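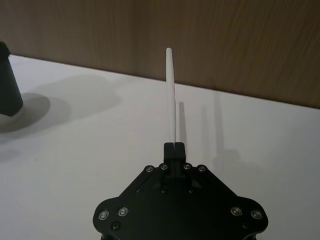 A thin white rod held upright in a black gripper.

Home | Exhibitions | Friends of the Gallery | Minutes | Contact

September
Minutes taken by Vibeke Lauritsen
3 min read

Present: Sunita Rawat (chair), Hjalti Bjarnason, Keith Doolan, Vibeke Lauritsen. Apologies: Baldur Hafþórsson. The meeting opened at 6.30 pm.

1. Last minutes
Agreed, with one correction. The Clendberg loan is for seven etchings and one drawing, as listed in the letter.

2. Winter print show
Hjalti has hung a trial wall in the lower room. The Zirnau woodcuts look too dark beside the window and will move to the end bay. Keith asked for the early harbour prints to stay together – agreed. The final list stands at 43 works.

3. Framing
Two quotes received. Vullard came in at £2,600 with glass, the other at more but with delivery. Sunita to ask Vullard whether they would collect. Decision held over.

4. Visitor numbers
The summer show of Hafstein landscapes had 1,251 visitors. Weekday mornings were quiet. Keith would like to open later and close at 7 pm; Vibeke was against this in winter. To be tried for one month.

5. Wall labels
Baldur sent a draft by email. Members found the text on drypoint too long and asked him to cut it by half. Titles to be given in the original language first, then in English.

6. Any other business
The hinge on the plan chest is still broken. Hjalti to mend it.

The meeting closed at 8.10 pm.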